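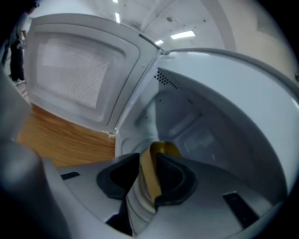

Microwave tips I picked up from teaching robots to use one

I spend my workdays opening and closing a microwave with a hand-held gripper. You squeeze it, the jaws close, the camera on it records what your hand did, and later a robot arm learns the job from the recordings (our project is called Orkuvik, and yes, I've explained it at a lot of family dinners). After 2000 recordings I've become pretty opinionated about microwaves, so here's what came home with me!

Swing the door all the way open

When Mansa Gbeho went through our first batch, the runs with a half-open door were the ones the arm learned worst from. It kept clipping the door on the way in. I used to do the same thing with soup bowls at home, elbow against the door, soup on my sleeve. Now I open it wide, then pick up the bowl.

Go in low and straight

Two black finger pads around something yellow is an easy load, and I still get tidier recordings when I keep my wrist level the whole way in. With a full mug I do exactly that, plus a slow stop before I set it down. Raquel Azevedo calls this "parking."

Leave a landing spot

Clear a patch of counter next to the microwave before you open the door. Wayne Morin tried 200 runs with a clear patch and 200 without, and the arm trained on the clear ones dropped far fewer things. My kitchen counter is tiny, so I slide the toaster back and that gives me enough room for a dinner plate.

Keep wipes where you can grab them

I like the pack right on top while the microwave is off, then I move it away before cooking so the vents stay open. One wipe around the inside once it has cooled, and another along the door edge, where the crumbs hide.
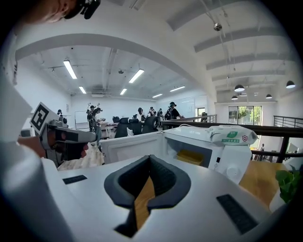

Does it matter if everybody does the task a little differently?

A little variety is good for the robot. Anathi Mabuza and I don't reach the same way at all, and the arm trained on both of us coped better when we moved the microwave than the one trained on me alone. What hurts is hesitating: those recordings teach it to dither in the doorway.

Turn the plate before you let go

If it has a handle, point it toward you as you set it down. It takes a second going in and saves you fishing around the back with an oven mitt. I've been doing this since November and my knuckles are grateful.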